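**Venue walkthrough – Vuvau anime screening and panel weekend**
Site: Barrios Hall, ground floor and balcony
Inspected August 23, 2026, before public opening
Ref. 2421

Marks used: OK, FIX (before doors), WATCH (recheck at each session change).

## 1. Exits and aisles

- [x] Main doors open fully and latch back – OK
- [x] Side exit, stage left – OK. Push bar is stiff but releases with one hand.
- [ ] Side exit, stage right – FIX. Cuvitz banner stand placed inside the door swing. Move it to the lobby wall.
- [x] Center aisle clear end to end – OK
- [ ] Balcony stairs – WATCH. Last December the cosplay line backed up onto the stairs before the second feature. Start the line at the coat room this time.

## 2. Screening equipment

- [x] Projector mount and safety cable – OK
- [x] Projector intake filter – OK
- [ ] Cable run from booth to stage – FIX. Taped for the first 30 feet only. The rest crosses the path to the restrooms and needs a rubber ramp.
- [x] Emergency lighting stays on with house lights at zero – OK
- [ ] Flash warning slide – FIX. Present before the mecha double bill, missing from the Wollholm shorts program. Two of the shorts have strobing attack sequences. Add the slide and repeat the notice on the printed schedule.

Sound level was checked from the back row and from the front left seats. Both readings were within the hall's limit. The front left speaker stack is close to the first row – leave the end seat unsold.
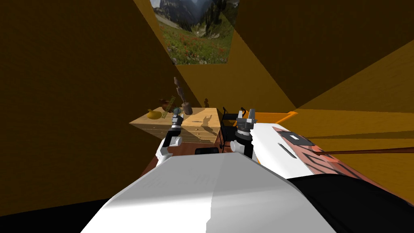

## 3. Cosplay and props

- [x] Prop check table staffed from opening – OK
- [x] Peace-tie supply – OK. Two colors, one per day.
- [ ] Full-armor costumes – WATCH. Wearers with limited side vision need a handler on the stairs. Helmets off in the balcony.
- [ ] Wing and backpack units – FIX. Door sign gives no maximum width. The narrowest doorway is the one to the panel room, so measure there.
- [x] Changing area separate from storage – OK

## 4. Panel room and merchandise

- [x] Extinguisher tagged and reachable – OK
- [x] Seats in each row linked, 10 per row – OK
- [ ] Model kit workshop – FIX. Spray primer is listed in the supply sheet. The room has no extraction. Brush paint and markers only.
- [ ] Figure display case – WATCH. Top shelf flexes when the door is closed. Keep resin statues on the bottom shelf.
- [ ] Manga boxes behind sales tables – FIX. Stacked above shoulder height.

## Open items

All FIX items to be closed and initialed by 9 a.m. on opening day. The stage right exit and the cable run are conditions of opening. The flash warning slide must be in place before the shorts program, or the program moves to the second day.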